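Diese Website verwendet Cookies. Mit der weiteren Nutzung stimmen Sie dem zu. OK | Mehr erfahren

Zwischenbericht Kleiderstube Jalta
An: Vídalín-Fonds, z. Hd. Loretta Villanueva
Stand: 2019-05-05

Liebe Loretta,

du hattest geschrieben, der Bericht dürfe ruhig formlos sein, und ich nehme dich jetzt einfach beim Wort! Die Tabelle mit den Belegen liegt trotzdem bei, keine Sorge, Hjalti hat sie gemacht und sie ist deutlich ordentlicher als das, was du von mir gewohnt bist.

Zuerst das Geld. Von den bewilligten 2000 Euro haben wir bisher 1191 Euro ausgegeben. Der größte Brocken waren die Kleiderstangen und die Regale, dann kamen die Bügel (die mit den Kerben, von den glatten rutscht alles herunter) und die Etiketten. Die Nähmaschine haben wir noch nicht gekauft. Dinesh hat eine gebrauchte in Aussicht, die wollen wir uns erst noch vorführen lassen, und wenn sie nichts taugt, kommt eben eine neue aus dem Restbetrag. Für das Waschmittel habe ich 100 Euro zurückgelegt. Im Antrag stand dafür weniger, das habe ich unterschätzt. Sag bitte Bescheid, falls ihr für die Verschiebung etwas Schriftliches braucht.

Jetzt zum eigentlichen Sortieren, das ist ja der Teil, der im Antrag so harmlos klang. Wir haben mit einem System nach Größen angefangen und es nach kurzer Zeit wieder verworfen. Die Hälfte der Sachen hat keine lesbare Größe mehr, und bei Kindersachen meint sowieso jeder Hersteller etwas anderes. Dann wollte ich nach Farben gehen, weil das auf der Stange so hübsch aussieht (ja, ich weiß), aber wer eine Regenjacke sucht, sucht eine Regenjacke und keine Abteilung in Blau. Jetzt gehen wir nach Art: Oberteile, Hosen, Jacken, alles mit Gummibund und Kordelzug für sich, Strickzeug für sich. Das klappt so viel besser, dass ich mich ärgere, nicht gleich darauf gekommen zu sein.

Was wir unterwegs gelernt haben, kann ich dir kurz aufzählen, vielleicht hilft es ja den Leuten in Stutstead, die etwas Ähnliches planen. Kordeln vor dem Waschen verknoten, sonst verschwinden sie im Saum und man fummelt ewig mit der Sicherheitsnadel. Jeans nie unter den Strick legen. Und Tüten sofort ganz ausleeren, auch wenn man eigentlich gerade gehen wollte! Wir hatten drei halb ausgepackte Tüten im Flur stehen, und am Ende wusste niemand mehr, was davon schon durchgesehen war. Alles noch mal von vorn.

Für den Platz zum Durchsehen haben wir übrigens nichts gekauft. Wir breiten alles auf dem runden orangen Geflecht aus, der Stapel zum Falten kommt an den Rand und das einzelne Stück, um das es gerade geht, nach vorn. Auf dem Tisch ging es auch, nur rutschte da ständig etwas auf den Boden, und man steht sich den Rücken krumm.

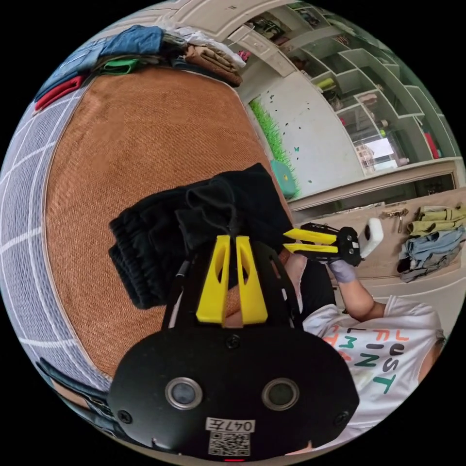
Was noch offen ist: Die Beschriftung der Regale fehlt. Kolbrún hat Schilder entworfen, die mir sehr gefallen, sie möchte aber noch Symbole dazu zeichnen, damit man sich auch ohne viel Deutsch zurechtfindet. Das finde ich richtig und habe deshalb nicht gedrängelt. Außerdem müssen wir entscheiden, was mit den Wintermänteln passiert. Die nehmen so viel Platz weg, dass für die Sommersachen kaum eine Stange übrig bleibt. Wulton hat uns Kellerraum angeboten, allerdings riecht es dort ein bisschen muffig, und ich möchte erst einen alten Mantel als Versuchskaninchen hineinhängen.

Aufmachen wollen wir im Juni, zunächst an einem Nachmittag pro Woche. Mehr traue ich uns am Anfang nicht zu, das Zurückräumen hinterher dauert nämlich länger als die Ausgabe selbst. Wenn du Zeit hast, komm vorher vorbei, dann zeige ich dir alles und du bekommst einen Kaffee (die Kanne ist privat, die steht nicht in der Abrechnung).

Den nächsten Bericht schicke ich, sobald die Nähmaschine da ist. Die Quittung für die Bügel reiche ich nach, die steckt noch in meiner anderen Jacke.

Herzliche Grüße
Lesia Stetsiuk

Weitere Beiträge
- Kleiderstube Jalta: Was wir annehmen und was leider nicht
- Flicken, stopfen, kürzen: Nähnachmittage in Planung
- Tauschregal im Flur, die Regeln
- Förderantrag beim Vídalín-Fonds bewilligt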